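Stop selling us kitchens we can't live in

Wed 31 July

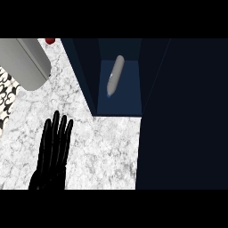

Three showrooms in one week. That's what it took. We need a new kitchen, the old one is falling off the wall, so off we went round the Grerudgate retail park with a tape measure and a bag of crisps. And I came home angry. Not about the prices, although yes, the prices. About the look. Every single one the same. White marble top, dark navy cupboards, not a crumb in sight. You could put one grey bottle on its side in one of those navy cupboards and it would look like a burglary. Who lives like this? Where's the bread bin? Where does the post go, the dead batteries, the school letter you were meant to sign?

I asked at Hetano. Very nice lad. Where do the tea towels hang, I said. He opened a drawer. You put them in a drawer, wet, and close it so no one has to see them. Right.

My argument, such as it is. A kitchen is a workroom. Somebody has to chop onions in it at ten past six with the radio on. It should be built for that person, and what we are being sold is a room for walking past. Open shelves nobody tall enough to dust. Handles taken off, so you push the door with your hip and get gravy on it. Taps like something from a dentist.

And marble. Don't start me on marble. My mother had one bit of it, the size of a tea tray, for pastry, and she guarded it like the crown jewels. Lemon marks it. Wine marks it. Vinegar, tomatoes, pretty much dinner. Fokov wanted £2,874 for the worktop alone, fitting extra, and then the leaflet tells you to wipe up spills at once. At once! I have children. I have a dog who has opinions about butter.

Hetano do a copy which is £744 and you'd be hard pushed to tell at arm's length. Fine, I thought, sensible. But then it's a copy of somthing that was a daft idea to begin with. Why are we copying it? Beech was good. Plain old laminate was good, the speckled sort, you could drop a pan on it and say a rude word and carry on.

People say it's about resale. This one really gets me. Spend a fortune on a kitchen you don't like so that a stranger can like it in ten years, and the stranger will rip it out anyway because by then it'll all be orange. We've lived in this house for ages and are not going anywhere. I'd quite like the room for me please.

The other thing they say is storage. Look at all the storage. Well yes, but it's storage for a tidy person. Deep cupboards with 2 plates in. Give me a hook. Give me a rail and a shelf at head hight with the tea on it. I had to ask four times about hooks at Dal Bello and got shown a pull-out spice rack on little wheels, £2,000 with the tall unit it lives in. For cumin.

I know, I know. First world problems. But most of us only buy a kitchen once or twice and it's a horrible amount of money, and the choice on offer is one room in three shops. That's not much of a choice. Somewhere there must be a firm who'll do a proper draining board and a cupboard the mop fits in without calling it rustic and adding a third to the bill.

Anyway. Fitter can't come till September whatever we pick. Plenty of time to go off everything. Meanwhile the left hand door is held on with string, and the tea towel is on the oven door where it belongs.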